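Ninia table arm: pre-power checklist for the shared shop, with my comments

Revision after the January rebuild. Inspection done Feb 7, 2026.

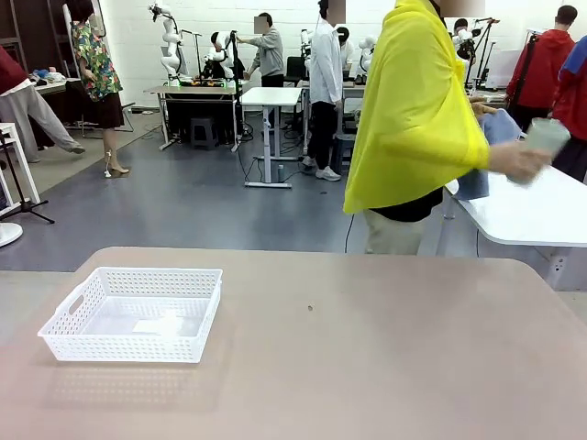
I've been building the Ninia arm on and off for most of a year, and this list has grown along with it. The first version was nine lines on the back of a parts bag. The one below has 35 items, and I still love going through it, because every time I do I find something I can make a little better. If you're building your own arm at home or in a club shop, take whatever helps and change the rest. The arm is a hobby build with a Bovanik controller board and printed links, so some of the items won't fit yours.

How I mark things: OK means checked and fine. FIX means fixed during the inspection. WATCH means fine for now, look again next time. NO means don't power up.

Part 1. Floor and walkways

1. Walking route to the door is open from both sides of the bench. OK
2. Nothing on the floor inside the taped reach circle. FIX
Comment: a hex key and two zip tie ends. I swept while I was at it.
3. Cables that cross a walkway are covered or taped flat. WATCH
Comment: the tape holds well for a couple of weeks and then the ends start to curl. I've ordered a length of rubber cable cover for the motor run and I can't wait to stop buying tape!
4. No plugs or loose cable ends lying where people step. FIX
5. Tripod and stand legs are clear of the walking route, knobs tight. OK
Comment: grab each stand at the top and give it a gentle push. If it rocks, drop it a section.
6. Bottles and cups are kept off the power bench. OK
7. Floor is dry under the bench and around the power strip. OK

Part 2. Bench and mounting

8. Bench feet all touch the floor. Try rocking it by two opposite corners. FIX
Comment: one foot had backed out by almost a full turn. The shake I'd been blaming on my elbow gains is about half of what it was. So much time spent tuning, and it was a bench foot.
9. Base plate bolts at full torque, paint marks lined up. OK
Comment: I put a stripe of paint pen across every bolt head and onto the plate. You can check all of them in a few seconds, and it's the best trick on this page.
10. No cracks in the base ring print. Use a flashlight held low. OK
11. Work table surface is clean and the hold-down clamps are snug. OK
12. Parts bin is where the arm's program expects it, against both stops. WATCH
Comment: the stops are printed and one has a worn lip. It still locates fine. I have a thicker one drawn up and just need to print it.

Part 3. Power

13. Main switch off, plug pulled, before anyone touches the wiring. OK
Comment: both. The switch alone doesn't count. I read this one out loud even when I'm by myself.
14. Supply voltage reads right at the controller terminals, motors disconnected. OK
15. Fuse is the value written on the lid. OK
Comment: write it on the lid! I used to look it up every time.
16. Terminal screws tight, no stray strands. FIX
Comment: one strand sticking out on the shoulder motor pair. Cut back and re-crimped with a ferrule. I've now done ferrules on every wire that goes into a screw terminal, and the box looks so much nicer for it.
17. Ground wire from the bench frame to the supply case has continuity. OK
18. Strain relief holds when you tug each cable. OK
19. Supply fan spins freely and the grille is clear of dust. OK

Part 4. Stop button and limits

20. Stop button is within reach of the person running the arm, seated or standing. OK
21. Pressing it cuts motor power. Test at idle. OK
22. Pressing it cuts motor power while the arm is moving slowly. OK
Comment: do both tests. At idle you learn that the relay clicks. While it's moving you learn how far the arm sags after the cut. Mine dropped 15 mm at the tip, measured with a ruler taped to a block. With the old elbow belt it was much more than that, so I'm very happy with the new one.
23. Releasing the button does not restart motion. OK
Comment: if yours starts moving again by itself, mark it NO and go home. The restart has to be a second, separate action.
24. Each joint's limit switch trips by hand. FIX
Comment: the wrist switch needed a firmer push than the others. The lever was bent. I bent it back, then tested it over and over until I trusted it.
25. Software limits stop the arm before the switches do. OK
26. Speed cap is on for the first run of the day. OK
Comment: the cap is in the Carhuamaca settings file, third line from the top. I leave it on for far longer than I need to, since slow moves are where you hear things.

Part 5. Arm and gripper

27. Belts have even tension. Pluck each one and listen. WATCH
Comment: the forearm belt sounds a bit lower than last time. It's inside what I'd call normal, but I wrote it down.
28. No play in the shoulder when you lift the tip with power off. OK
29. Gripper pads are glued all the way around. FIX
Comment: left pad was lifting at one corner. Cleaned with alcohol, re-glued, clamped overnight. Do not skip the clamp.
30. Gripper closes on a foam block without crushing it. OK
31. Cable loop at the wrist has slack through the full turn. OK
Comment: watch the loop, and keep your face out of the reach circle while you watch it. I stand at the corner with the stop button and have somebody else turn the joint by hand with power off. It takes two people and it goes fast.

Part 6. People

32. Everybody near the bench has heard "powering up" and answered. OK
Comment: a nod doesn't count, say something back. In a shared shop there's always someone with their back turned or deep in another job, and a spoken answer is the only way I know they've heard.
33. Loose sleeves, scarves, lanyards and long hair are tied back or kept outside the tape. OK
34. The person at the keyboard and the person at the stop button are two different people for any new program. OK
Comment: this was my favorite change from the rebuild. It felt fussy for a day. Now I get to watch the arm with my hands free, and I've learned more about how it moves than I did in months of staring at a screen.
35. Visitors know where the tape is and that it means them too. OK

Result

Cleared for slow running with the speed cap on. No NO marks. Full speed waits until the bin stop is printed and the forearm belt has been checked again.

After the checks I ran the Wudico pick routine, moving foam blocks from one side of the table to the other. It did 71 picks without a drop before I stopped it for the evening. I know foam blocks are easy, but a month ago it couldn't get through ten in a row, and the last one landed as neatly as the first!

Things to bring next time

Rubber cable cover, if it has arrived
Thicker bin stop, plus a spare
Fresh paint pen, the yellow one is drying out
Spring scale for the forearm belt, so I can put down a number and not just "a bit lower"
Spare limit switch for the wrist. The bent lever works, but I'd like one in the drawer.

Notes on using this list

Go in order. I tried sorting it by how long each item takes and it was a mess, because I was walking back and forth across the shop with the plug in one hand. Floor first, then bench, then power works well with how the room is laid out, and by the time you get to the arm you've already been past everything else.

Write comments even on the OK items if you notice something. Half of my fixes started as a little remark in an earlier list. The bench foot was one of them: back in December I'd written "bench hums on fast moves?" and then forgotten all about it.

Print it on paper. A phone gets put down somewhere, and then it's in the reach circle. I use a clipboard with a pencil on a string, and I keep the old sheets in a folder with the newest on top.

If you've got an item that should be on here, please send it to me. I'm looking most of all for a good way to check printed gears for wear without taking the joint apart. My way at the moment is to turn it slowly with an ear close to the housing, power off and plug pulled, and I'd love a better one.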